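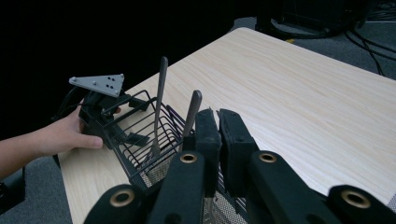
Home / Company / About us

About Toditz

Toditz supplies and maintains small wirework for canteens, training kitchens and serving counters. Most of it holds cutlery and serving utensils. We started with one product, an open-top rectangular basket, and it still accounts for the larger part of what leaves the workshop.

The company was set up by Guadalupe Cuautle, who had previously managed stock for a contract caterer. Her first order was for 157 baskets, all the same size, for a single staff restaurant. The workshop now has two benches, a coating room and a store, and employs nine people.

What we make

The range is kept short. There are three families, and each is named after the original pattern sheet.

Stalletti – rectangular utensil baskets, open top, wire sides, fine mesh base. Intended for the table or the counter. Utensils stand upright with the handles above the rim.

Zamudio – divided baskets for knives, forks and spoons in separate bays. Dividers lift out for cleaning and can be ordered singly.

Potero – shallow trays and drawer inserts. Made to measure from a drawing or from the drawer itself, if you are able to send it.

Standard finish is black. Plain stainless is available on all three families, with a longer lead time. We do not supply white.

How a basket is specified

A basket is chosen from the utensil upwards. We ask for the overall length of the longest item, the width at its widest point and the number of items to be stored. Depth is then set so that the longest item leans without tipping the basket and the shortest can still be taken by the handle. A mixed set is the usual difficulty. A serving spoon and a dessert spoon kept in one basket will stand at very different heights, and if the depth suits the first the second may be awkward to lift out.

Flat handles with rounded ends are the easiest to store. Hollow handles take more room than their drawings suggest, and we allow extra width for them.

The base is made from a finer mesh than the sides. Fork tines will pass through an open wire base and catch on the underside, so the base opening is kept smaller than the narrowest tine in common use. Drainage through it is adequate for utensils that have been shaken off first. It is not a substitute for a drying rack.

Workshop and testing

Wire is cut, bent and welded on the premises. Welds are dressed by hand on the inside faces, where fingers go. Coating is done in batches on Tuesday, and every batch is checked for thin spots at the corners and along the rim.

One basket from each batch goes to the loading bench. Utensils are placed and removed 1000 times, after which the rim and base are inspected for wear. The basket is then put on a smooth tabletop, loaded at one end only, and pushed from the side. If it tips, the batch is held back. In July we revised the Stalletti foot after several baskets slid further than we wanted on a varnished surface – the new foot is wider and fits all baskets already sold.

Records are kept by batch number, which is stamped on the underside near one corner. Please quote it in any correspondence.

Ordering

The minimum order is 100 pieces for coated baskets and ten for stainless. Samples are charged at list price and credited against the first order. Made-to-measure Potero inserts have no minimum, but drawings must show internal dimensions. External dimensions cause most of our returns.

The current list has nearly 507 lines, a large share of them dividers and feet. It is sent on request and is not published on this site.

Care

Coated baskets may be washed in a machine on a normal cycle. Remove the utensils first. Scouring pads will mark the coating, and marked areas should be watched for rust. Recoating is offered on any basket with sound welds, including those from other makers. Stainless baskets need only be rinsed and dried.

Visits

The workshop can be visited by appointment between 9.30 and 15.00. Bring a few of the utensils you intend to store. The trade counter is closed on coating days.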